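Two Baskets and a Clear Surface

The question of where small things belong occupies more of a household's time than most residents realize. For the past two years, the Lasalthorpe Institute for the Home has studied it through a program led by senior curator Kamarul Tuhumury, with 24 households in the Zalville district taking part. 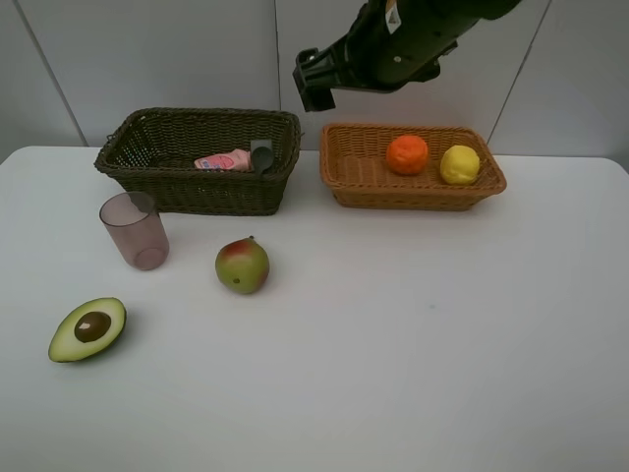

Woven storage has held a place in the kitchen far longer than the fitted cabinet. Its appeal to the Institute lies in the open top, which allows contents to be checked and returned without a door or a drawer. Participants are advised to keep a separate basket for packets and utensils, and a deep rim need not hide them: the pink packet and gray scoop in the dark brown basket both rise high enough to be found at once.

Fruit is treated separately. The Institute recommends a shallow basket, filled in a single layer and sorted every 3 days. Cut fruit is kept out of it altogether, and bottles with pumps are assigned a place near the sink.
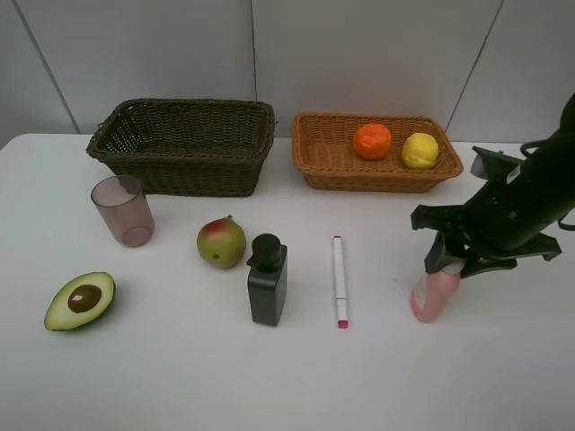

An orange and a lemon in the lighter basket, with a mango and a halved avocado on the table.

Households reported spending around 20 minutes a week on the routine. "We ask people to begin with one surface," Tuhumury said. The program will extend to the Tovar district in October.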